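Kitness transmission plant, open day report
Posted Dec 22, 2021

The Kitness plant builds the six-speed automatic that goes into the Condori compact crossover and, with a different bell housing, into the Tovadard van. Visitors are let in once a year. The group I joined went through in the order the parts do: castings, machining, gear cutting, heat treatment, assembly, end-of-line test. No phones past the gate, closed shoes, safety glasses handed out at the desk. The tour took most of the morning and the questions at the end ran long.

Castings arrive finished from an outside foundry. The plant does no melting of its own. The main case comes in as high-pressure die-cast aluminum and goes straight to a leak check before any machine time is spent on it. A case that fails goes back in the same rack it came in. Porosity near the valve body face is the usual reason. The supplier has moved two of the gates in the die to deal with it, and the plant says the reject rate has come down, although no figure was offered.

Machining is done on horizontal centers arranged in cells. Each cell bores the main bearing seats, mills the valve body face and drills the oil passages in one clamping. Bore position is then checked on a coordinate measuring machine in a glass room kept at constant temperature. One case per shift from each cell goes through the full program. The rest get air gauging on the bores only. Cutting fluid is filtered centrally, and the pipework overhead is color coded by cell, which made the layout easier to follow than the printed map did.
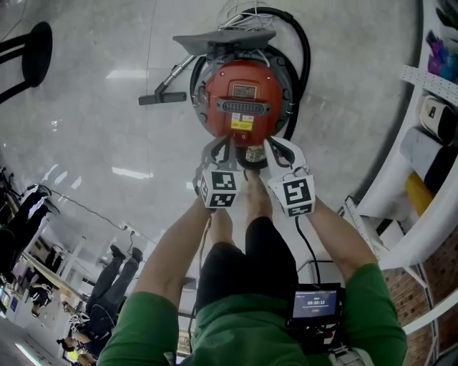 Why does the plant still hob its planetary gears soft and grind them later, when it could hard-finish them in one step? Heat treatment distorts the tooth form by more than the noise limit allows, and grinding is the cheapest way to take that distortion out at the volumes Kitness runs.

The gear hall is the loudest part of the building. Sun gears and planets are hobbed dry, deburred, and sent to the furnaces on wire trays. Ring gears are broached. The broach is pulled from below through a pit in the floor, and the cycle is short enough that the operator spends more time loading than cutting. Broaches are resharpened on site. I asked how many parts one will cut between sharpenings and was told 800, after which surface finish starts to drift.

Heat treatment is low-pressure carburizing followed by a gas quench. The plant replaced its oil quench line in June, and the old tanks are still standing behind a fence waiting for removal. Gas quench gives less distortion on the ring gears, so the grinding allowance has been reduced on the sun gears and dropped on the ring. The furnaces cannot be approached closely. What a visitor gets is a row of doors and a control screen with a recipe number on it.

Assembly is a single line of 50 stations. Clutch packs are built off the line in a side room with filtered air, then delivered in sequence. Clearance in each pack is measured under load and corrected with a snap ring chosen from a graded set. The choice is made by the station, and the tray lights up under the correct ring. Bearing preload is set the same way with shims. Torque on the case bolts is recorded bolt by bolt and stored against the serial number — a gearbox that comes back under warranty can be traced to the wrench that closed it.

The valve body comes from Loline already calibrated. Kitness reads a code on the cover and writes the calibration values to the control unit at the filling station. If a valve body is swapped later in a dealership, the values have to be written again, and a good share of shift-quality complaints come from shops that leave this step out. This was the most useful thing I heard all morning, and it was said in passing next to a drum of fluid.

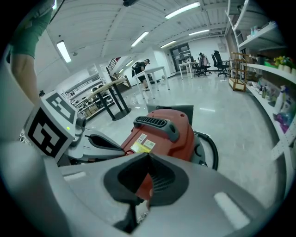
Dzintra Lapiņa disagreed with that when the group compared notes over coffee. In her experience the shops do write the values, but they skip the adaptation drive afterward, and the clutches then fill too early or too late for the first few hundred miles. She also pointed out that the two faults feel the same from the driver's seat and that a scan tool will show which one it is.

End-of-line test comes last. Each gearbox is filled with hot fluid, clamped to a stand, driven by an electric motor through all ratios and checked for line pressure, shift time and noise. There are 214 recorded parameters. Noise is measured with accelerometers on the case, and the spectrum is compared with a limit curve for each gear mesh. The test runs 89 seconds. Units that fail go to a teardown bench, where two technicians open them the same day.

Only part of the test hall was running, and the Tovadard stand was down for a spindle change. The Condori stand could be watched through a window. The display shows each ratio as it is engaged, with a green or red bar for pressure.

Practical notes: parking is on the east side, the shuttle from the gate is slow, and the floor in the machining hall is slick near the chip conveyors. Registration is by email and closes when the list is full. Earplugs are supplied, but the foam ones are small, so bring your own if you have a pair.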